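Pouches, Totes and Little Bags: the Woten Sewing Table Gallery

2019-05-03
Words by Seraina Pfister

Welcome to the spring gallery! I've been sewing small bags for five years and I still get a kick out of seeing a fresh zipper go in. Our group meets at Woten, anyone can drop in, and lately everybody has gone completely mad for color (me included, my thread drawer is a riot).

This page is all about the small zippered pouch, the kind you toss your pens, chargers, cards or snacks into. It's a great first project. You need two fabrics that make you happy, a zipper that's a bit too long, and one free evening. Emil Tanner drew up the pattern we all use, and he keeps improving the curved top, bless him. Curves scare people off, but clip the seam allowance every half inch and go slowly, and the zipper will follow you right around the bend!

My favorite pairing this season is a cool green with orange. I can't get enough of it. If you want to try it, pick the zipper first and match the fabric to it, so much easier than the other way round.

New pouches go up again in September, and I'd love to see yours.

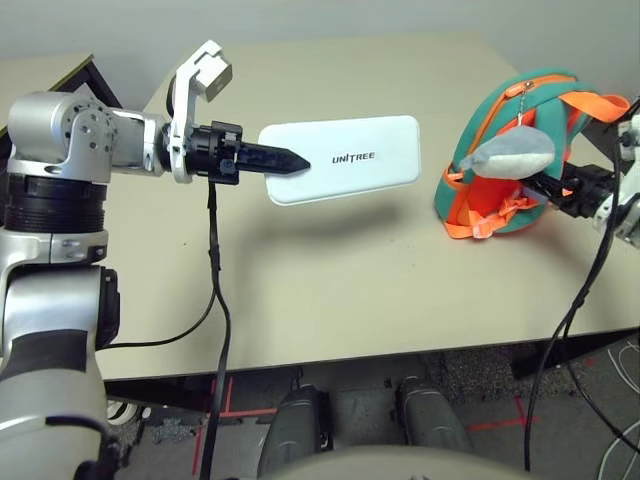 Teal-green and orange, with a bright orange zipper track along the curved top. Love that little metal pull!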